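The Small Kitchen at Derese: A Gallery

Welcome, and do come in! When we took over the kitchen at Derese it had one drawer that opened, a shelf that leaned toward the window, and more odd lids than I care to remember. Merle McKinnon and I spent most of a summer sorting it out (with a good many coffee breaks), and people kept asking what we ended up keeping, so I've finally put it all on one page. I go on a bit, I'm afraid, but I'm fond of this kitchen.

What we kept

We gave ourselves a simple rule, that anything staying had to be used every week, and then of course we broke it for the things we liked looking at. Four boxes went off to the Skumville swap shelf in October, and Merle drove back the next morning to rescue a gravy boat.

Mugs and plates

I used to stack my mugs inside each other, and every so often I'd get two of them stuck fast. The mug tree put an end to that, and I love seeing the teal one and the pink one hanging side by side while the kettle is on. The plates are a mixed family, yellow and light blue and gray, and there's a mint-green one with raised rings that I always seem to reach for first.

The wooden rack

Merle wanted a metal rack and I wanted wood, and we went back and forth over it for longer than a plate rack deserves. Wood won. The plates stand up on edge between the dowels, so I can pull out the one I want without lifting the whole pile.

The little saucepan

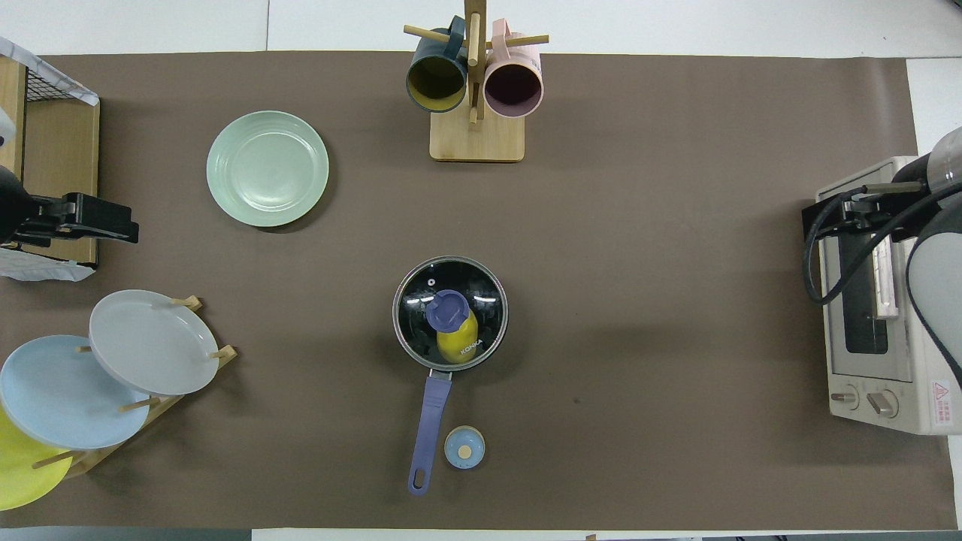

I'm partial to a pan with a glass lid, being one of those people who can't stop peeking, and the lavender handle cheers me up on gray mornings. It's just the right size for soup for one, or oatmeal if I'm feeling virtuous. Next on the list is the pantry corner, where Merle has plans for a set of Stolline shelves and I have plans for a chair.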